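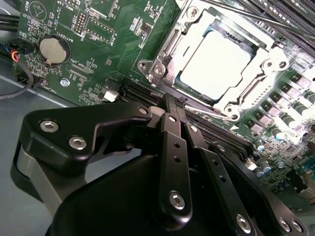

The council's hard rubbish rules changed in October, and the main change for Wornia households is that anything with a plug, battery or cord can no longer go out on the nature strip. That covers kettles, printers, power tools, TVs and desktop computers. It also covers loose parts, so a green motherboard with the processor still sitting in its metal bracket counts as e-waste the same as a whole machine does. Crews have been told to leave these items behind and put a sticker on them. If you get a sticker you have 15 days to bring the item back inside your property.

The good news is that drop-off at the Taltport transfer station is now free for residents. Bring a rates notice or a licence with your address on it. The e-waste cage is on the left after the weighbridge, past the green waste, and you do not need to go over the scales. There is a limit of three large items per visit. Small things like chargers and phones do not count towards it.
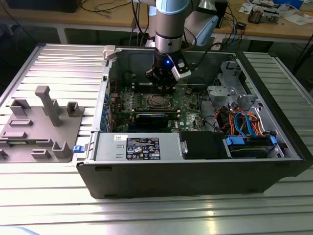

Some items still need a bit of work before you come. Take loose batteries out of toys, torches and remotes and put tape over the ends. Batteries go in the drums beside the office — please don't throw them in the cage, as the station had two small fires in the bins last winter. Drain the water from coffee machines. Fridges and air conditioners are taken on the concrete pad, where the gas is removed by a licensed contractor, and the doors should be tied shut for the trip.

If you are getting rid of a computer or a phone, sign out of your accounts and wipe it first. The station does not do this for you and can't hand anything back once it has gone in the cage. Nhung Kiều at the library runs a help session for people who aren't sure how. Bookings are at the front desk and there is no charge.

Since the change, 273 households have used the drop-off. Decha Panyasiri, who manages the station, has asked people to avoid the last half hour before closing, when the trailer queue tends to back up onto Minami Road.

Residents who can't get to Taltport can book one kerbside e-waste pickup a year. Raymonde Robichaud takes the bookings at the council office. Leave the items inside your front fence on the morning, not on the strip, and keep them under cover if rain is forecast.

Filed under: Around the Shire, Waste and Recycling
Last updated: 27/02/2026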